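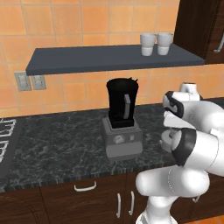 Blair Purves

List home | Threads | Search | Help

Re: Shared kitchen hours at Stirkholm House
Tuesday, September 1, 2020

Dear members,

Thank you for the replies to last week's notice. One correspondent wrote:

> The notice says the kitchen will close at nine. Does this
> apply to tenants on the upper floors, who until now have
> kept their own key? The Awad Room group often finishes
> after ten.

The closing time applies to all tenants. Keys issued under the old arrangement should be returned to the office by the end of September. Groups whose meetings run late may apply for an extension, in writing, 2 working days ahead. The Awad Room group has been granted one for the autumn term.

Members are also reminded that the cleaning charge has not changed. Food left in the refrigerator over a weekend will be thrown away on Monday morning.

Further questions should be sent to the list and not to individual staff.

Yours faithfully,
Blair Purves
House Office

Recent in this list
Cornico Lane entrance: new door code
Bicycle store, waiting list
Minutes of the summer meeting

Contact the list owner | © Stirkholm House | Back to top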